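Strawberry weekend is back, and the beds look great

The plants made it through the winter! I walked the rows at Cadura Garden with Lotte Groen after the thaw and we were both grinning by the second bed. Plenty of new green in the crowns, hardly any rot, and the straw did its job even on the windy side by the road.

So, planting day is 6th March, starting as soon as the gate opens. We have 300 bare-root plants on order from Oderov (a June-bearing kind plus a few everbearers for the short beds), and they need to go in the ground the day they arrive. Bring a trowel and gloves if you have them. Soak the roots for half an hour, trim anything longer than your hand, and keep the crown level with the soil. Last year we set a whole row too deep and it sulked until summer.

Pallavi Joshi is running the jam table again, which makes me very happy. Her trick is to leave the berries in sugar overnight and cook them in small batches, and the color stays so bright! She would love your empty jars, any size, lids on please. We filled 57 last season and ran out before lunch on the day of the sale.

A few people asked about runners. Pinch them off the new plants all through the first year, even though it feels mean. The older bed in the corner can keep its runners, and anyone who wants a rooted one for a pot at home is welcome to dig it up in May.

Netting goes on when the first fruit starts to blush. The birds are already watching.
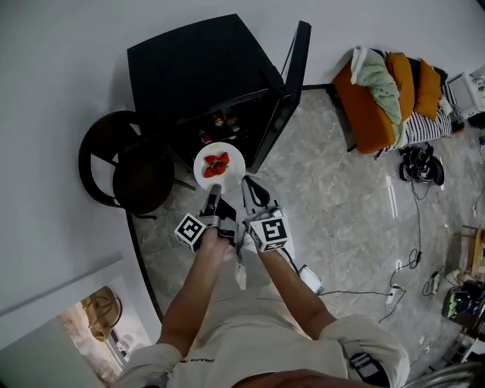

Four red strawberries on a plate, tops still on.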